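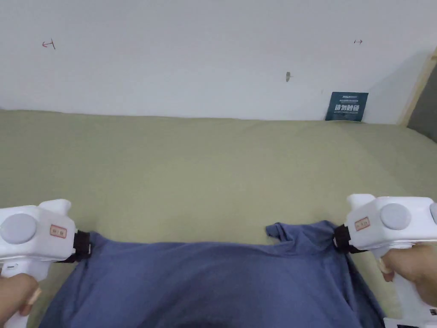 Arūnas Petrauskas

Ticket: washer-dryer stops mid-cycle, shows E17
Machine: Brurkeo, 6 kg drum, ground floor flat
Status: open

Fault as reported by tenant (Erlinda Castillo): wash and rinse complete, drying starts, machine stops after 17 minutes with E17 on the display. Door stays locked until the power is switched off at the wall. Same result on cottons and synthetics.

Checked so far:
Filter removed and rinsed. Some lint, no blockage.
Drain hose straight, no kinks behind the unit.
Inlet tap fully open.
Reset by holding Start and Spin together. Code cleared, then came back on the next drying run.
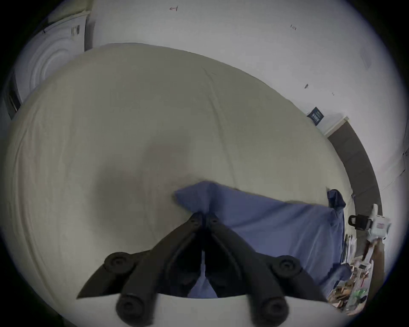 The manual lists E17 as a drying temperature fault, which covers the sensor, the heater and the fan. Heater reads normal on the meter. Fan turns freely by hand – not tested under load. Sensor connector was loose on one side. Reseated it and ran a short wash with drying set to low. No code. Ran it again on high and it stopped at 80 per cent of the programme.

Update, 14:20: Efren Gatchalian at Ludon suggests replacing the sensor and its lead as a pair. Two on order. Tenant told to use wash only and dry elsewhere until they are fitted. 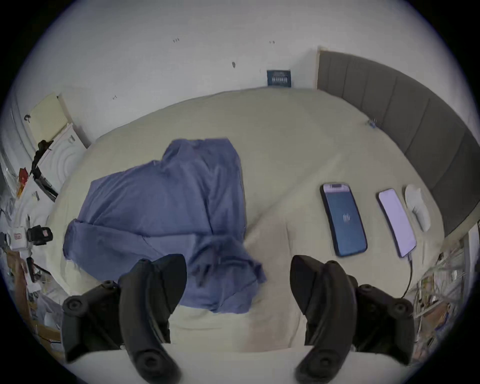 Blue cloth on the bed, cream sheet.

Next action: fit sensor, repeat the high setting with a half load, log the time to stop if it fails again.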